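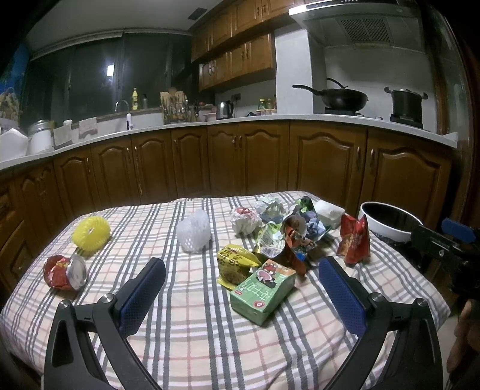 Jun 24, 2019

Hand-held grippers, second round, trash sorting on the plaid cloth. Olga Zapata wants a decision between the Damden pads and the Suominen ones before we order for the other site. I don't think we have one.

Blue textured pads on today. Damden's sheet promises grip on "any household surface", and I'll believe that when someone shows me the surfaces they tried. Cartons and cans are easy; the old pads did those too. The crumpled wrappers are where I expect trouble, and the foam fruit nets, which squash flat before you can tell if you have hold of them. One good pick on a net proves nothing.

Clip count so far is 292. Macarena Garrido says that's plenty to compare. I say it isn't while two of us hold the tool so differently. She closes slowly, I snap it shut, and the spreadsheet has no column for that. Added one.

Other gripes:
- The pads lean toward each other at the tips. Is that by design or are the linkages loose? Check the pivot screws before blaming the pads.
- View goes dark in the corners. Steltow claim it doesn't matter for tracking. No numbers from them, just the claim.
- The plaid may be helping the tracker. Repeat on a plain cloth.

Suominen pads still in the bag. Same items, same cloth, both of us, then swap. Order on hold until then, and I've told Olga so.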